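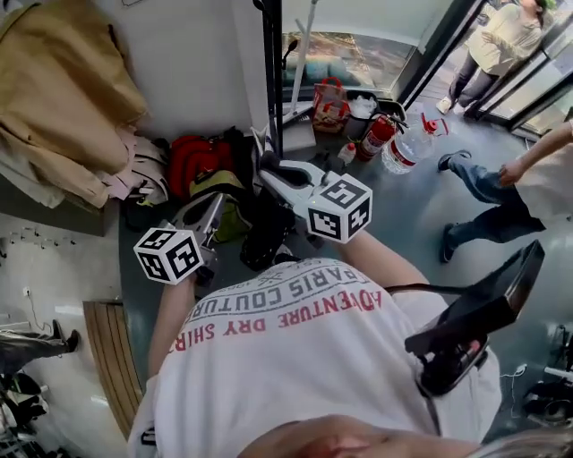

Hernura Workshop - Hand Tools Group

Hernura has released build files for the Gillita, a hand-held two-finger gripper for members making their own at home or in the shared workshop. Each finger carries a cube printed with black and white markers for position tracking. The December bench test ran to 2,000 open-close cycles - 1,993 logged without a fault. Spare finger pads are sold at cost. 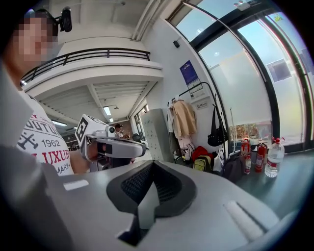 Hand-held gripper with black mesh grille and white pads.

Files are on the members' page.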